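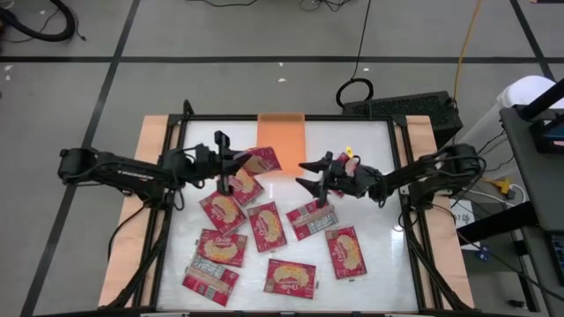

Popcorn Table FAQ

Every January I run the popcorn table for the Sillcombe film nights, and every January I get the same questions by text, usually at dinner time. So I finally wrote the answers down. If yours isn't in here, ask me on Saturday!

14 comments | 9 shares

Why microwave packets and no popcorn machine?

We rented a machine once. It took up half the hallway, Ramil burned his thumb on it, and I was still picking kernels out of the carpet in spring. Packets sit flat, they keep for months, and if only a few people show up I put the rest back in the closet.

How many do you buy?

200 for the season. The first year I bought 50 and we ran out before the second movie (sorry again, Jana). Somebody always suggests getting 1,000 because the price per packet is better, and I always ask where they plan to keep them.

Do I really have to take them out of the box to sort them?

Yep. Dump them on a table and spread them out so you can see what you've got. I like a white table for this, the red packets jump right out at you. Don't bother lining them up or turning them all face up, you're going to pick up every single one anyway.

What are you looking for when you sort?

Dates first, then holes, then anything that feels like one hard brick. Packets with a bad corner go in my "eat at home" pile, which my kids are very happy about.

What do the good ones go in?

An open bin, and please, one you can see through at least a little. I used to use a big gray tub and had to walk over and peer in every time somebody asked if we were low. Now I can tell from across the room.
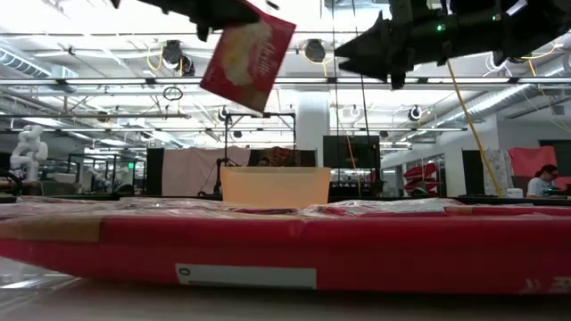

Red packet, peach-orange bin.

Flat or standing up?

Standing, if they'll stay standing. A flat stack looks neat for one minute and then slides. Arif swears by laying them flat with the fronts all facing the same way — his bin, his business.

Can I leave the sealed boxes wrapped?

Please do. I open one box at a time and leave the plastic on the others until I need them. It keeps the dust off and I don't lose track of what's been checked.

Can I bring my own flavor?

Sure, but put your name on it. Anything without a name goes in the bin with the rest, and Said will eat the kettle corn before you've found a seat.

Who do I give leftovers to?

Me, or Gülizar if I've already gone home. She has the closet key.

Share this page (9)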